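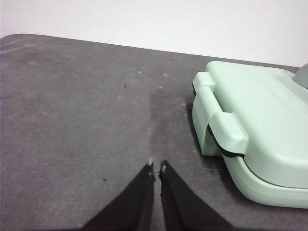

给机械臂做台面，我前前后后换过好几种材料，最后留下来的是深灰色的毛毡。光秃秃的硬桌板看着利落，可是夹爪一碰就响，小东西一推就滑，顶灯一开还满桌反光，腕部相机拍出来一片白。换成毛毡以后，相机往下看就舒服多了：两根黑色指头尖上各有一个小白点，在灰底上一眼就能找到，右边那台薄荷绿的翻盖小家电，轮廓和投在桌上的影子也分得开。毛毡爱沾毛絮，这一点得认，后面我会说怎么打理。

这一页是我在共享工坊里搭小型桌面机械臂攒下来的小窍门，搭的目标很家常：让它学会开合厨房里带盖子、带卡扣的东西。项目我们自己叫 Merier，没什么讲究，叫着顺口。一起干活的还有 Ourania Moschos，线路和供电几乎都是她弄的；我管机械部分和台面。想到哪儿写到哪儿，顺序不太讲究，挑用得上的看就好！

一、铺台面

毛毡买回来先别急着裁。摊平放一夜，折痕会自己松开不少，剩下的用蒸汽熨斗隔着湿棉布走一遍就行，熨斗千万别直接压上去，化纤毛毡一压就发亮，那块亮斑以后在相机里永远都在（我第一块就是这么毁掉的，心疼了好久）。

裁的时候四边各多留 40 毫米，往桌板底下翻，用码钉枪从中间往两头打。转角要剪掉一个小三角再折，不然会鼓包。我一开始图快用了喷胶，平是真平，等到想换的时候撕得满手都是胶渣，后来再也没喷过。

桌角能磨圆就磨圆。布在圆角上绷得更服帖，胳膊蹭过去也不疼。

二、底座怎么固定

我们的桌板宽 1265 毫米、深 800 毫米，机械臂装在长边的正中。底座下面千万别垫毛毡！布是软的，手臂一甩，底座就跟着点头，末端能差出好几毫米。正确的办法是先在毛毡上按底座的形状开窗，让金属底板直接坐在硬桌板上，再用贯穿螺栓锁死，桌板背面加一块大垫片。

螺栓拧好以后，用油漆笔在螺母和垫片上画一道连线。每次开工前弯腰看一眼，线错开了就是松了，比拿扳手挨个试快得多。这个法子是隔壁做木工的 Gerasimos Deligiannis 教的，他的台钳上画得到处都是红线。

三、指头的包覆

裸露的塑料指头夹光滑外壳特别容易打滑。我试过热缩管、自行车内胎、防滑贴，也试过黑色织物，各有各的脾气：

内胎最抓手，但是会在浅色塑料上留黑印。
热缩管好装，表面太滑，得再用砂纸打毛。
织物最温和，不伤外壳，缺点是边缘会起毛，要定期修。

修毛边用弯头小剪刀，剪完拿打火机远远地燎一下，只适用于化纤，而且一定先把指头从夹爪上拆下来再燎。旁边放一碗水，人别走开。

指尖点白点也很值得做。用修正液或者白色丙烯，拿牙签蘸一点点就够，点大了反而不好定中心。点完等它干透再开机，不然两根指头一合，白点就全印到对面去了，别问我怎么知道的。

四、拿小家电练手

带盖子的小家电真是太适合练手了！有铰链，有卡扣，外壳又是圆的，没有一处好抓，机械臂能把它弄明白，普通盒子就完全不在话下。有几条是我们吃过亏才定下来的：

练习时一律拔掉插头，线用魔术贴捆好，塞到机械臂够不着的那一侧。只练开合动作，不通电，不加热。

先用自己的手开合几次，体会卡扣是往外掰还是往上提，在哪个位置突然松劲。把这个感觉写下来，教动作的时候能省一大堆时间。

卡扣太紧就先别为难机器。可以用棉签在转轴处抹一点食品级硅油，擦掉多余的再试。

壳子底下垫四小块硅胶脚垫，防止被推着跑。脚垫要贴在平的地方，贴在圆弧上第二天准掉。

摆放位置在毛毡上用裁缝划粉轻轻描一圈。划粉一拍就掉，比胶带好，胶带揭起来会带走一层绒。

练过的家电要不要再拿回厨房？可以，不过接触食物的那一面要彻底洗过，沾过油和绒毛的缝隙用软毛牙刷慢慢刷。我自己偏向专门留一台旧的给机械臂，省心。

五、灯和墙

灯从上面打下来最稳，影子短，而且软。我们在灯罩下面夹了一张描图纸，高光立刻就温柔了。描图纸要离 LED 灯珠远一点，开一阵子以后伸手摸摸，发烫就再拉开些，白炽灯干脆就别这么用。

背后的墙什么都别贴。我以前在墙上挂了工具图和一张 Ververidis 五金店送的挂历，看着热闹，识别程序却老盯着挂历不放。摘掉以后一下子就安静了！浅色的哑光墙漆足够好，不用专门买背景布。

六、走线

Ourania 的规矩：动力线和信号线分开两侧走，交叉的地方尽量垂直。腕部那段最容易断，要留一个松松的弯，手臂转到两头极限位置时都不能绷直。她喜欢先用纸胶带临时固定，让手臂慢速跑一整圈，看清楚哪里会拉、哪里会蹭，再换成正式的线夹。

扎带收口剪平以后用指甲锉磨一下，那个小尖角划手很疼，也会勾毛毡。

急停按钮放在人习惯站的那一侧，左撇子和右撇子商量好。我们用的是一个 Clastbridge 的旧开关盒，按钮大得像个蘑菇，闭着眼都能拍到。每次开工第一件事就是拍一下，确认真的会停。

七、毛毡的日常打理

毛絮：粘毛滚筒顺着一个方向滚，来回滚会越滚越毛。滚不掉的白色小纤维用宽胶带轻轻点。

碎屑：先吸后滚。吸尘器换小扁嘴，功率调低，不然会把布吸得拱起来。

水渍：用干毛巾按压，别搓。等全干了再拿软刷逆着毛刷一遍，颜色会均匀不少。

油点：撒玉米淀粉，盖一张厨房纸放一晚，第二天刷掉。一次不行就再来一次。

磨亮的地方：夹爪老在同一处落下，那里的绒会塌。蒸汽离远一点喷一下，再用旧牙刷挑松，能救回来大半。要是塌得太厉害，把整块布掉个头重新绷，又能用很久。

八、零碎的几条

螺丝按长短装进带格的药盒，盒盖里面贴一张手写标签。

打印备用指头的时候多打一副，坏的总是左边那根（我们这儿是这样，可能跟教动作的习惯有关系）。

抽屉里常备一把 Kosberg 的短柄内六角，长柄的在底座旁边根本转不开。

每改一次台面就拿手机从同一个位置拍一张，下次程序突然不认东西了，翻照片对一对，多半是灯挪了或者谁把东西换了地方。

台面的毛毡我手边还有一卷，宽度够再铺一张小桌子，来工坊的朋友想试手感可以直接剪一块走，剪刀在窗边那个铁罐里，用完请放回去。

更新于2025年1月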